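Arms on the clearing table – how did your crew take it?

hornbeam_kay
I run the dish room and tray return at a company cafeteria, and since September we've had a pair of Flinodix arms doing part of the clearing at one table. I'm not here to sell anybody on them. What I'd love to hear is how other places handled the people side, as I have 4 folks on my shift and each one seems to feel differently about it, bless them.

The work itself is what you'd expect, plates off trays, a wipe with the pad, next tray. My most senior lady used to do that whole table by herself and talk to everyone who walked by. Now she's mostly on the rinse line, and she told me she misses the talking more than she minds the change.
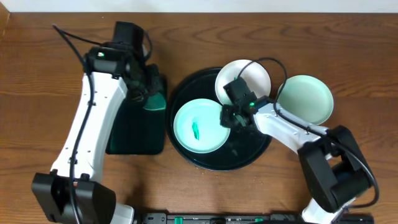

Did anyone lose hours when the arms came in? So far everybody has kept the hours they had, though two people start later in the morning and one of them isn't happy about it.

slowpour
Thanks for writing this up, Kay. We went through the same thing at Bunting two years back, and the hours held for us too, but the jobs got lonelier. I'd move that lady back out front if you possibly can, even for the lunch rush. Let her be the one who looks after the arms! She knows that table better than any installer ever will.

vement_mike
I have to disagree a little. We tried making our best clearer the "arm person" and she hated every minute of it – all she did was stand there and wait for something to get stuck. My wrists, on the other hand, have never felt better. I scraped plates for a long time and I don't want it back, thank you very much.

slowpour
Fair enough, Mike, and I'm glad about the wrists. I still think somebody should ask her first, though. At our place they put up a new schedule and that was that.

hornbeam_kay
I did ask, and she said she'd think it over, and then she brought me a slice of pie, so I don't know where that leaves us. Prasanna Sarkar from our facilities office is coming by at 2 to go over the stations, and I'm going to bring up the late starts while I've got him or her in the room (we've only emailed).

vement_mike
Get the start times in writing if you can. Ours slid later and later. Good luck, Kay, and let us know how it goes.

Related threads
Hornilness dish racks – worth fixing or replace?
Who trains the new hires on the arms?
Rinse line mats for sore feet
Moving from trays to bowls, what changed for you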